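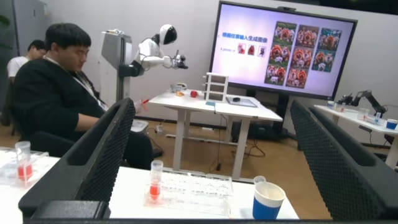 I have been going back and forth all winter with friends who work on robot learning, and what I keep coming back to is a plain complaint: we are far too proud of our averages. A policy gets 302 trials, somebody divides one number by another, and out comes a tidy percentage that travels from slide to slide until no one remembers what went wrong in the trials that failed.

Take the wrist camera, which I love dearly (anyone who has sat through one of my talks knows this). From down there, a test tube of red liquid in a clear rack is a very different thing from a paper cup standing a little to its right. The rack is transparent, the tube is transparent, and the tabletop behind them is white. The cup has a dark blue sleeve and practically asks to be found. Put both into one success rate and you have learned very little about either.

At Noltia, where I spent a good part of last July, the group tried something I wish more people would copy. They ran 225 grasps with the Lumirwood policy and wrote a short sentence about every single failure - what the fingers did, where they stopped, what the person watching thought had gone wrong. It was slow, grumbly work. But 30 of those sentences described nearly the same mistake, fingers closing a hair too early on clear plastic, and I don't believe any chart would have shown it to them.

The usual objection, and I heard it again at the Forkville workshop, is that written notes don't scale. Well, maybe they don't! I would still take 11 careful notes over another decimal place. The people at Lachance now print a page of them at the back of each report, and it's the first page I turn to.

I'd ask one more thing of anyone writing up manipulation results this year. Leave the busy room in. People sitting nearby, a screen full of pictures on the far wall, another arm on another table - a wrist camera in a shared lab takes in all of that, and a method tested only against a bare backdrop hasn't told me how it will do on an ordinary afternoon.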